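Project Report: Simulated Bottle Handling for the Makelstead Shared Workshop Arm
Submitted by Kenneth Samonte
November 2, 2023

1. Purpose

This report sets out the work carried out on the Botex hand controller, a student build based at the Makelstead shared workshop. The aim was to prepare a control program for a robotic hand and to test it in simulation before the physical hand was fitted to its arm. Bench time at the workshop is limited to two evenings a week, and most of the development was therefore done at home.

2. Method

A kitchen setting was chosen for the simulation, with a bottle on a marble-patterned countertop as the main object. The hand was driven by recorded joint positions, which were replayed and then adjusted by the controller. Each trial began from a new bottle position. The approach path, the opening of the thumb and the closing speed were logged separately.

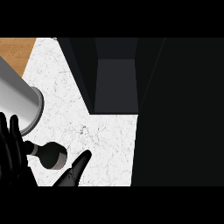

A total of 40 trials were run during October. Of these, 21 met the standard agreed with the workshop supervisor, namely a closed grip held for 4 seconds without slipping. Most of the remaining trials failed during the approach, when the thumb closed too early and pushed the bottle away from the palm. Changing the closing order reduced this fault, but the change was made late and has not been tested with other objects.

3. Remaining work

The wrist bracket is to be reprinted at Herport, as the first version cracked at the screw holes. Wiring of the finger motors is complete. The controller will next be run on the physical hand at half speed, using an empty plastic bottle. Joint logs and the parts list are held in the project folder at the workshop.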